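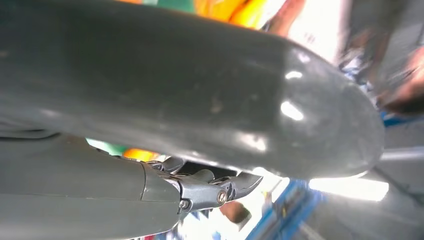
# Chapter 3: Promises, Price Tags, and the Small Reactor

Every generation of energy planners gets its own machine that is going to be cheap. In the 1950s it was the large reactor. Later it was the larger reactor, on the theory that size would spread the cost. The current candidate is a small one, built in a factory and carried to the site in pieces, and the theory has been turned around so that size is now the problem. A student meeting these arguments for the first time should notice that both were made with equal confidence, often from the same kind of podium.

This chapter deals with how a town, a utility, or a government decides whether to believe a cost estimate. The physics was covered in Chapter 2 and will not come up much. What matters now is who wrote the number down, what they left out of it, and who pays if it is wrong.

## The Zullorstead offer

We will come back several times to the case of Zullorstead, a river town with a closed paper mill and a power line that still runs to it. A developer called Cikus proposed to put a small reactor on the mill site. The offer came with a price per unit of electricity that was lower than what the town was paying. It also came with a glossy plan, a promise of 50 permanent jobs, and a request that the town sign a letter of support by March.

The price was the part that everyone repeated. Ngọc La, who taught bookkeeping at the local college and had no strong feelings about nuclear power, read the footnotes. She found that the price was for the "mature unit," meaning one built after the factory had already turned out 16 others. The factory had not been built. Zullorstead was being offered the second unit at the price of the seventeenth.

Her brother, Khải La, thought she was being unfair, and his case deserves a hearing. Somebody has to buy the early units or there will never be a later one. Early buyers of many useful things overpaid. He was willing to see the town pay more for a while if it got clean power and a tax base out of the deal. Where the two of them agreed was that the letter of support said nothing of the kind. It did not ask the town to pay extra for being early. It simply printed the low number.

## Three questions to carry through the chapter

**When does the estimate start and stop?** Cikus counted the reactor and the building around it. It did not count interest during construction, and on a project that takes years to finish, interest can be one of the largest bills. Waste storage was listed as "to be arranged."

**Who checked it?** The plan cited a review by Sevby, an engineering firm. The review was real, and it was careful work. It covered the cooling system. It offered no opinion on cost, and a reader who saw the name on page 2 could easily have come away thinking otherwise.

**Who holds the risk?** Look for the sentence that says what happens if the project runs late. In the Zullorstead draft, late costs could be passed on to customers "where reasonable," and the word *reasonable* was not defined anywhere.

None of this shows that small reactors are a bad idea. Some may do what is claimed for them. It also does not show that Cikus was dishonest, and the town's own lawyer never suggested it was. Wind, gas, and solar developers have written footnotes just as hopeful, and we will read a few in Section 3.

## Before you read on

Find a news story on any planned power plant and copy out its stated cost. Then try to learn what year's dollars it is in and whether financing is included. Bring your notes to the work on the Ngô method in Section 2, where we rebuild the Zullorstead estimate line by line, starting with the price of borrowed money.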